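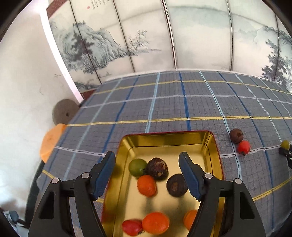

I've been meaning to write up how we look after our hand-held grippers at the Plandville workshop, so settle in, this is going to take a few posts. Get a drink first!

Most of what goes wrong with ours starts at the finger pads. The textured face picks up skin oil, sugar, fluff, you name it, and then round things like plums and mandarins start rolling out of the grip and everybody blames the software (I did too, for most of February, sorry Janaka).

So, pads first. Warm water, one drop of dish soap, a soft toothbrush, and brush along the texture and then across it. No alcohol on ours, please — it left the last pair chalky and I had to throw them out.

Then let them dry all the way before you close the fingers. I leave mine open on a towel over lunch, and I eat slowly, so that works out fine.

Next, the screws on the fingers. Snug them up a little at a time, going back and forth between the two on each arm. If you crank one all the way down first, the finger sits a hair crooked and the pads meet at the tip before they meet at the back. Lenuța Voicu taught me to check this with a strip of receipt paper: close the grip on it and tug. It should drag the same at the top and the bottom.

If it drags unevenly, loosen both, press the pads together with your other hand, and tighten again. Took me five tries the first time, so don't feel bad.

Dried fruit deserves its own post. The papery skins shed tiny flakes, and the flakes get down into the wide base where the fingers slide. A dry paintbrush gets them out, and I'd do that every time you finish with the crinkly stuff. Please don't oil over the flakes! You end up with a kind of paste, and then you're taking the whole base apart on a Saturday night like I was.

Spare pads are in the Groldale drawer, left side, under the tape. We're down to three pairs, so put your initials on the card if you take one.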